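Community Help > Local Shops & High Streets > Shutters, Canopies and Walkways

Taking on a unit under a covered parade – what should I check first?
Posted by Nerance, December

Hi all, bit of a rush as I've got to ring the agent back by 4pm. We do bike repairs and a bit of key cutting, been working out of my brother in law's garage for years and finally looking at a proper unit. It's one of those old covered parades, roof over the pavement, row of shutters, road on the other side. Rent is 2599 a quarter which seems low to me?? Unit is 17 ft wide, single roller shutter, hand cranked, no idea how old.

Things I'm worried about:

- who pays if the shutter goes wrong, me or landlord
- is it going to be dark and dead under there by mid afternoon
- can I put an A board out or a couple of bikes on the pavement
- graffiti. Do you just keep painting it out forever

Went for a look early on and most places were shut so couldn't ask anyone. Agent says it "gets lively" but he would say that. Any advice welcome, even if it's don't bother. Thanks

flomix
4 replies' worth of advice in one go, sorry, typing this on my break.

Shutter – read the lease. If it says "full repairing" then it's you, even if the thing is thirty years old. Ask them to get it serviced BEFORE you sign and get the sheet. Ours jammed half way in the first month, I was crawling under it with the till. Cost me 1533 for a new barrel and motor and the landlord wouldn't put in a penny. Hand crank is fine by the way, less to break, but your shoulder will know about it.

Pavement – don't assume. Under a canopy the ground can belong to the building owner, or it can be the highway, or half and half with nothing on it to show where one stops. Ring the council highways lot and give them the unit number. We were told no A boards at all, then found the cafe had had one out for years with a licence. So ask about a licence and not just "am I allowed".

Graffiti – yes you keep painting it out. Get a tin of the exact colour, keep it in the back.

Rent does sound low, ask about service charge. Lighting and canopy upkeep usually gets split between the units and it can be a nasty supprise.

lloyd
wouldnt touch it. no passing trade

Ieuan Morris
Not sure I agree with Lloyd, depends on the trade. I had a shoe repair place on a covered parade for 21 years and did all right. People come to you for keys and bikes, they don't need to be wandering past. Rain was our friend as well – folk would walk the long way round to stay dry and notice the shop.

What I'd say is go and stand there. Different times, and not with the agent. First thing, dinner time, then when the schools come out, then after dark. Early doors with the shutters down any parade looks finished, so don't judge it on that.

Shutters down, pavement under cover:
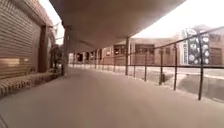
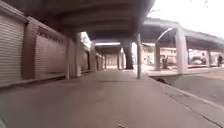
Look at the ceiling when you go. Stains, bits of concrete coming away, rust round the fixings. If the canopy needs work that is scaffolding outside your door for months and you'll be paying towards it too, so ask in writing if anything is planned. Same for the lights, ask who changes the tubes and who you ring. Ours took from October to nearly Easter to get one replaced and I ended up putting a lamp in the window on a timer.

Daylight wise it's never brilliant. You'll have your own lights on all day so check what the electric is costing the last tenant, if they'll tell you. Paint the inside white, all of it, ceiling too. Makes a big difference to a narrow shop.

For a bike place I'd worry more about deliveries. Where does the van stop? If there's a rail or a kerb in the way you're carrying boxes down to the nearest gap every time. And measure the door opening with the shutter up, not the unit width. 17 ft wall to wall is no good if the bit you can get a tandem through is three.

Insurance – ring them with the make of the shutter, there's normally a plate inside. Mine was a Cellstead and they were happy with that plus two floor locks. Without the locks they wanted an alarm.

Also ask for a break clause at the first year. He'll say no, then he'll say yes. Let us know how you get on, and ask flomix what paint he uses cos mine always dried a shade off.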